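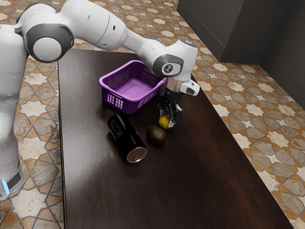
Small yellow-green fruit, dark wooden table.

I've had a dark wooden table for years now and I've made every mistake going, so these are my tips, in no particular order.

Wipe spills straight away, yes, but dry the spot afterwards as well! I used to leave a damp patch and wander off, and then wonder why I had cloudy marks. A cotton tea towel is fine. I tried one of those fluffy microfibre things and it left bits everywhere.

White rings from mugs: rub in a dab of plain mayonnaise, leave it overnight, wipe off in the morning. My friend Jolene swears by toothpaste but it dulled the finish on mine, so try it underneath first if you must. Black rings are another matter (the water has got right into the wood) and I've never shifted one without sanding.

For scratches I use a walnut half. Rub it along the scratch, then go over it with your finger so the oil warms up a bit. It won't do much for a deep gouge. For those I bought a wax stick from the hardware shop in Blackburn, two shades too light as it happened, so take a drawer front or something with you to match it.

Fruit goes in a bowl with feet, or on a mat. Citrus especially, as one soft lemon at the bottom can leave a sticky patch that strips the polish. Turn the bowl out every few days and have a sniff.

Polish twice a year is plenty. I do mine in early summer and again in December before everyone comes round, with beeswax, thin coats, and a good buff with an old vest. If it still feels tacky an hour later you've put too much on, so keep buffing.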